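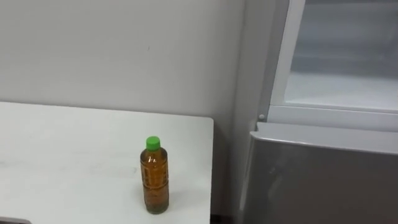
Fridge Cell: Setup and Upkeep Notes

Maintained by Noémie Chevalier and Vignesh Murthy for the Terkus humanoid program. This file covers the physical cell only. Policy code and the task schema are kept in the Gellico repository.

Purpose of the cell

The cell is used to record one household task: opening the upper compartment of a refrigerator, with a bottled drink on the adjoining table as the item to be stored. The current release contains 543 accepted episodes out of 600 recorded. Each episode has 2 video streams, one from the head camera and one from a fixed camera that views the robot from the side.

Layout

The table runs toward the refrigerator and stops short of it, leaving a gap at the side of the cabinet. The gap must be kept clear. The bottle is placed upright near the refrigerator end of the table, with its green cap fully tightened. No other item may be on the tabletop during recording. The upper compartment is emptied before the first episode of each session.

The walls are left plain. Notices, hooks and cable clips are not to be fixed to them, as the head camera background is part of the release specification.

Start of session

1. Confirm that the emergency stop responds from the operator's position.
2. Inspect the cable bundle from the upper back of the robot down to the floor. Cables must hang free of the hips and knees at full bend.
3. Check that the colored tags on the bundle match the wiring sheet held by Sivaprasad Kamath.
4. Bring the robot to a standing pose and hold it for 60 seconds. If either ankle drifts, stop and run the leg calibration again.
5. Move the arm to the handle with the refrigerator door closed. The fingers should close around the handle without pushing it sideways.
6. Record one trial episode and review both streams before continuing.
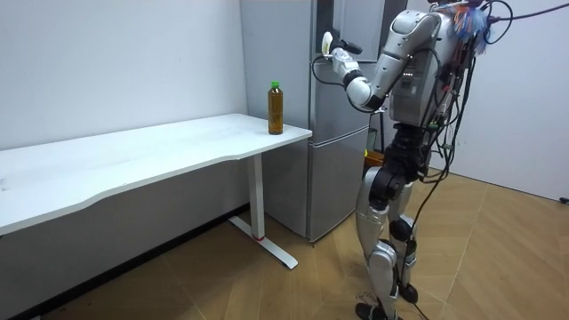 Gripper on the upper door handle, seen from the fixed camera.

Handle contact

Most rejected episodes were lost at the grasp. The usual cause was a small shift in the refrigerator's position after cleaning, which moves the handle away from its stored location. After any such shift, the handle location must be taught again with the Unnithan pendant. Correcting the offset by hand in the configuration file is not permitted - it has caused hard contact with the door on two occasions.

Routine care

Finger joints are wiped with a dry cloth after every session. The tabletop is cleaned with Cliniser solution once a week; scuffs that remain after cleaning are acceptable and do not require replacement of the top. The wrist cable is replaced if its outer cover shows any split. Knee and hip actuators are inspected in April and again six months later by Ravindran Gounder.

Known limits

The release covers one refrigerator, one table and one type of bottle. Lighting was not varied. Results should not be taken as evidence of performance on other door handles.

Contact

Questions about the cell and requests for access should be sent to Gangadharan Ramasamy. Faults are to be entered in the cell log before the robot is powered down.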